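Search the help pages
Enter a word or two
Go

Stains on the road outside, and a wet patch that keeps its own hours

Posted by Palow

I've moved to a quiet residential street with a pavement on either side, tidy shrubs and a great many opinions about parking. The concrete up at our end is pale enough to show every drip. There are a couple of dark marks on it which I took for old oil, and I'd like to know whether they can be shifted by an ordinary person with a bucket.
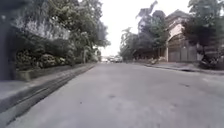 So far I've tried washing-up liquid and a stiff broom, 750 ml of the first and most of an afternoon of the second. The neighbours now think I'm either very houseproud or hiding something.

My other worry is further along, where the surface is asphalt and a good deal darker. There's often a wet patch on the right-hand side with a crack beside it. Some mornings it's gone by ten, some mornings it hasn't. It may only be rain sitting in a dip. But I had a leak at my last place that began as "only rain" and ended as a bill for 3000, so I'm a little jumpy. Who do I ring, and what do I say so that I don't sound like the new person who rings people?

Posted by Elell

Two separate jobs, so take them separately.

For the marks on the concrete, find out whether they're oil first. Drip some water on one on a dry day. If it beads up, it's probably greasy. If it soaks in like the concrete round it, you may be looking at old damp staining, or tyre rubber, or something spilled years ago by somebody who has since moved away with a clear conscience.

If it is oil, cover it with plain clay cat litter, grind it in with an old shoe and leave it overnight. Sweep up, bag it and bin it. Do that before any more soap, as washing a greasy mark mostly makes it a larger greasy mark. Don't hose anything towards the drain. And it's a public road, presumably, so have a look for traffic before kneeling in it.

An old stain will fade a bit and then stop. I gave mine 3 goes and learned to love it.

The wet patch is a matter of patience. Wait for a proper dry spell, two or three days, and look early, before anybody's been out with a hose or a car sponge. Chalk round the edge. If it's still wet inside the chalk, or has crept over it, ring the water company.
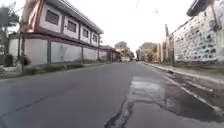
Have the nearest house number ready when you call, and say whether the water is clear, whether it's moving and whether it was there before the last rain. They'll ask all that anyway. If the water's fine but the crack is getting wider, that's one for the highways people at the council, who like a measurement. Put a ruler or a coin next to it when you take a picture. Mine was given reference number 1147 and I quoted it so often that I now use it for nothing else, in case it's unlucky.

Posted by Cai

Bleach. Always works.

Posted by Elell

It doesn't, not on oil, and please don't put it on the road.

Posted by Palow

Thank you both, in differing amounts. I tried the water test on the nearer mark and it soaked straight in, so I may have spent an afternoon scrubbing a shadow of some historic puddle. The other one beaded slightly – or I wanted it to. Cat litter is bought. We don't have a cat, and the woman at the till asked what his name was, so now we do.

I've bought chalk too, and will do the wet patch when it's been dry for a bit. At the present rate that will be March. Does ordinary playground chalk last overnight, or do I need the stuff builders use?

Posted by Elell

Playground chalk is fine if it stays dry, and if it doesn't stay dry you'll have to start again anyway.

Related items
Getting rust marks off a front step
Who looks after the shrubs by the pavement?
Water meter ticking over with every tap off
Akesance patio cleaner: does it need rinsing?
Moss on a north-facing path
Reporting a blocked drain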